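When the Left Arm Let Go: Hakim Project Report
Sigita Dzene, Mirkumwood College, Brukgate workshop
Submitted 16 November 2024

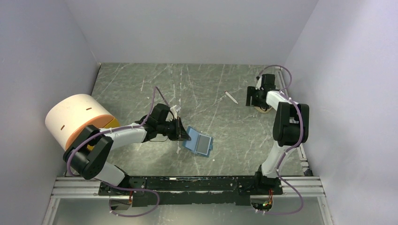

Figure 1: The two arms over the bench, with the open blue item and the marker between them.

What I was trying to do

My project (it's called Hakim, after the folder the old code was in when I got it, and I never got round to changing it) was meant to be about getting two small robot arms to tidy a bench together. One arm holds an open case steady and the other picks up a pen and puts it in. A person can do this while thinking about lunch. I had planned a whole report on how the arms take turns, with timing graphs and everything, and there's a bit of that left in the appendix.

What I ended up with is a report about a fault. I spent more of the term on it than on the tidying, and my supervisor said I should write up what I'd spent my time on, so here we go!

The set-up

Both arms are bolted to the beam along the near edge of the bench, one at each side, and both can reach the middle. Each one ends in a gripper, and each has a purple cable looping over the wrist and going back down to the mount. The cable matters a lot in this report. It carries power and data for the wrist and the gripper, while the big joints lower down get theirs from the wiring at the base. I didn't know that when I started. I thought it was all one cable, and that cost me a week.

On the left arm the purple cable goes back along the forearm, where it's tied down, then around the outside of the elbow and down beneath the mount. There's a big loop of slack at the bottom. I remember thinking how generous that was, and that I'd never have to worry about cable length. Hmm.

The control program runs on the workshop computer and sends each joint a new position many times a second. If a joint stops answering, the program treats the whole arm as lost and switches it off. Keep that in mind too.

What went wrong

The first time it happened I was sitting at the computer and heard a thump. The left arm had been reaching out over the case, and when I looked up it was lying on the bench with the gripper on its side. The screen said "wrist not responding" and the arm had been switched off. I restarted it, everything came back, and I carried on. I didn't write it down, so that one isn't in any of my numbers. I'm sorry about that, and I've started keeping a proper notebook.

It did it again the next session, and then a couple more times, always the left arm and never the right. It could go a whole afternoon without any trouble and then drop out on two runs in a row.

The one that changed how I thought about it was when I was leaning in to straighten the case between runs. I had paused the program, but paused only means the arms hold still. They are still powered and still holding themselves up. The left arm was stretched out over the case, I nudged the forearm with my sleeve on the way past, and down it came. It landed next to my hand. These aren't heavy arms and I'd have got a bruise at worst, but I had been treating "paused" as if it meant "safe", and it doesn't. I filled in a near-miss form that afternoon and the bench was closed to me until I'd talked it through with the workshop staff.

So there were two faults, really. Something was making the wrist drop out, and then the program was responding to that in a bad way, by letting a raised arm fall.

Things I blamed first

I'm putting these in because they took up a lot of March and somebody else might be able to skip them.

My own code. This was a fair guess! I had changed how often the program talks to the joints, and I thought I was flooding the line. I put the old version back and the arm dropped out on the second run.

The power supply. I swapped the left and right supplies over. If the supply was bad, the fault should have moved to the right arm. It stayed on the left.

The wrist motor. I was quite sure about this one, because the message named the wrist. I ran the wrist back and forth on its own for ages with the rest of the arm parked, and it didn't miss once. I took that to mean the fault was random. What it should have told me was that the wrist was fine as long as the elbow kept still, and I walked straight past it.

Logging it properly

After the near miss I stopped trying to fix things and just ran the same move over and over, with the bench guard shut and me well back. The arm started folded, reached out to the case, closed the gripper, opened it and folded up again. I did 151 runs on the left arm, and the program saved the angle of every joint at the moment anything went wrong.

The wrist dropped out on 21 of them. When I plotted the elbow angle for each dropout they were all bunched together near the far end of the reach, when the arm is close to its straightest. I'd expected them to be scattered all over the place, so I got quite excited and showed it to everyone in the workshop (they were polite).

Then I did what I should have done at the start and moved the arm by hand, switched off, while watching the cable. As the elbow opened out, the cable going round the outside of it got tighter and tighter between the last tie on the forearm and the point where it goes under the mount. All that slack in the bottom loop wasn't getting through, because the cable was pinched where it went beneath the mount. So the loop looked lovely and did nothing, and the pull went up the forearm to the plug at the wrist.

With the arm off I unplugged the cable and looked at the plug under the magnifier. One of the pins had been pulled back into its housing, so that it touched most of the time and let go when it was tugged. The cable was a Vosetti spare from the workshop drawer, and there was nothing wrong with it when it was fitted as far as I can tell. I had fitted it. I had also pulled the tie nice and snug because I thought it looked neat.

The repair

The cable part was quick once I knew. I fitted a new cable, eased it out where it was being pinched, and set the length by stretching the arm as far as it goes before doing up any ties. Before that I'd been doing the ties with the arm folded, which is the wrong way round. The ties are now tight enough to keep the cable on the forearm and slack enough that it can slide a bit. I also put a tie close to the wrist so that any pull goes into the arm and stays off the plug.

I checked the right arm as well while I was at it. Its cable comes down past the elbow by a different route and I couldn't make it go tight by hand, so I left it alone.

The program part took longer. What I wanted was for the arm to stay up if the wrist goes quiet, because the shoulder and elbow are perfectly able to hold it. I changed the response so that losing the wrist or the gripper now freezes the big joints where they are, shows a warning, and waits for a person. If the shoulder or elbow goes missing, the arm tries to lower itself gently with whatever it still has. That second case works badly. With the elbow gone there isn't much "gently" to be had, and it still comes down harder than I'd like.

I tested the freeze by pulling the wrist plug out on purpose with the arm resting on a foam block and the guard shut, using a bit of string through the gap. It held on 5 tries out of 5. I know that isn't many. I ran out of bench time, and I'd want a lot more before I trusted it with a hand underneath.

With the new cable I repeated the reach test and had no wrist dropouts, but I only managed a short batch, so please don't put it next to the long one as if they were equal.

Changes to how I work

The bench rules now say power off before reaching in, and I have a card by the keyboard that says the same thing in big letters. There's a folded parking position that both arms go to at the end of a run, so they aren't hanging over the spot where you need to put your hands. It adds 3 seconds to each run. I grumbled about that for a day and then forgot it was there.

Anyone refitting a cable has to move the arm through its whole reach by hand, switched off, before plugging anything in. That's in the Brukgate workshop folder with a sketch of where the pinch was.

What didn't get done

The tidying! The left arm can hold the case and the right arm can pick up the marker, and I have runs where both happen, but I never got the pair of them to finish the job often enough to give a success rate I'd stand behind. The pen tends to roll when the gripper closes. I'd like to try coming in along its length, and perhaps some softer fingertips.

I would also like the program to notice a bad cable before it fails. Looking back through the logs there were little gaps in the wrist's replies, too short to trigger the cut-off, in quite a few of the runs that counted as fine. A warning on those would have saved me weeks. The log files and the plotting script are in the project folder under "elbow", and the near-miss form is kept with the workshop records.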